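Parallel gripper slips on round objects in sim but not on the bench: friction, gains or timestep?

Asked by Jhosep Cuervo, 2020-11-18

I am comparing two parallel grippers for a tabletop pick-and-place job and I have run into a mismatch between the simulator and the bench that I can't explain.

Setup: seven-axis arm on a pedestal, position control at the joints, parallel gripper with flat fingertips. Gripper A is a Mokoena with a rated stroke of 80 mm. Gripper B is a Wokach with a longer stroke and a slower close. Both are mounted on the same flange with the same offset, checked with a pin gauge. The simulator is the one we use for everything at the Preltinbridge site, rigid bodies, convex decomposition for the meshes, default contact solver.

On the bench, A and B are close enough that I would pick on price. In sim, A drops nearly everything that isn't a box. I ran 200 grasps per gripper with random yaw. Boxes and anything with two flat parallel faces are fine. Fruit, vegetables and bowl rims are bad. The typical failure is that the fingers close, the object lifts a few centimeters, then it creeps downward between the pads and falls out. B does the same thing in sim but takes longer to lose the object.

What I have tried:

Raised friction on the pads from 0.6 to 1.0. Slight improvement.
Raised friction on the objects as well. No change I could measure.
Doubled the commanded closing force. Worse. The object shakes and sometimes shoots out sideways.
Reduced object mass by half. Better, but I don't want to tune the masses because they were weighed.

Is this a friction problem, a controller gain problem, or should I be looking at the timestep? And is it even reasonable to compare two grippers this way, or will the solver always favor the slower one?

Answer by Elmarie Modise

Mostly timestep and contact model, in my opinion. Friction is the value everyone edits first and it has the least to do with creep.

Slow downward creep with the fingers closed is normally the solver letting a small tangential velocity through on every step. Point contacts with a regularized friction model never stick completely. With a box you get four or more contact points per pad, so the leak is shared and the box can't rotate. With a sweet potato you may get one contact point per pad, and that point moves from step to step because of the facets in the convex hull. One point per side also gives you no torsional resistance, so the object pivots about the line between the pads, the contact moves again, and down it goes.

Do these in order, one at a time, and rerun the same seeds after each:

1. Cut the physics timestep to a quarter of what you have now. Leave the control rate alone. If the creep rate drops in proportion, you have found most of it.
2. Raise the solver iterations. Watch the cost. Past a certain point you only get heat.
3. Turn on torsional and rolling friction for the pads if your engine supports it. Many have it off by default. Start small. Too much and a ball behaves as if it were glued on.
4. Soften the pad contact a little. A real fingertip is rubber and flattens. A rigid pad touching a rigid fruit at one point is a case the bench never gives you.
5. Only then go back to the friction coefficient, and put it back to a measured value.

On doubling the force: if the finger joints are position controlled with a high gain and you raise the force limit, the controller pushes into penetration and the solver pushes back. That is your shaking. Command a closing velocity with a force cap, or lower the proportional gain and add damping. Also check that the two fingers are really coupled. In a lot of imported models the mimic joint is dropped and each finger is driven separately, so an off-center object gets pushed by one finger before the other arrives. The actual gripper has a linkage that prevents this.

As for the comparison, it is reasonable after step 4 and not before. The slower one does have an advantage until then, since it builds up less penetration at first contact.

Inspect the hulls too. Draw the collision geometry over the visual mesh. I had a bowl once whose hull was closed across the top, so the finger that was supposed to go inside the rim rested on an invisible lid.

Answer by Bongani Mabaso

Just use a fixed joint when both fingers are in contact. Problem solved, runs fast. We did this in September for a whole project and it was fine.

Answer by Pravesh Baloyi

I agree with Elmarie's order, and would not use the fixed joint for this. It is acceptable when you are testing a planner or a camera pipeline and want grasps to succeed. If the gripper is the thing under test, the fixed joint removes the test.

Some notes from doing the same comparison at Plondcombe, where we ran 431 trials over four finger designs before trusting any of it.

Use mixed objects in one layout and keep that layout between grippers. Ours has bowls, an apple, a sweet potato, a knife lying flat, a crumpled cloth and a couple of figurines. Each of them fails for a different reason, and a single success percentage hides that. Report per object. A flat knife is decided by fingertip thickness and table clearance. A bowl rim is decided by approach angle and the hull. A figurine on a base can tip before the fingers finish closing. For the cloth, a rigid mesh tells you nothing about either gripper, so keep it as an obstacle and leave it out of the score.

Start every trial from the same arm pose, gripper empty and above the table, and let the objects settle before the first command. We lost a week to objects that spawned slightly inside the tabletop and were still moving when the fingers reached them. 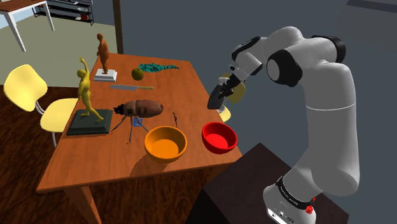 Hendrik Shezi asked whether the arm should be included at all, given that a floating gripper with a prescribed path would run faster and take joint compliance out of the result. For a first pass I think he has a point. Use the floating gripper to settle the contact parameters, then put the arm back, because wrist deflection under load changes the pad alignment and a long-stroke gripper is more sensitive to it.

One more check. Log the normal force at each pad through the lift. If the two sides differ by more than a few percent while the object is held still, the finger coupling is wrong and the rest of the numbers can be ignored. Ours was out by 27 percent on one side because of a missing mimic joint, exactly as described in the first answer.

Post the creep rate before and after the timestep change if you can. It would be useful to know which gripper moves more.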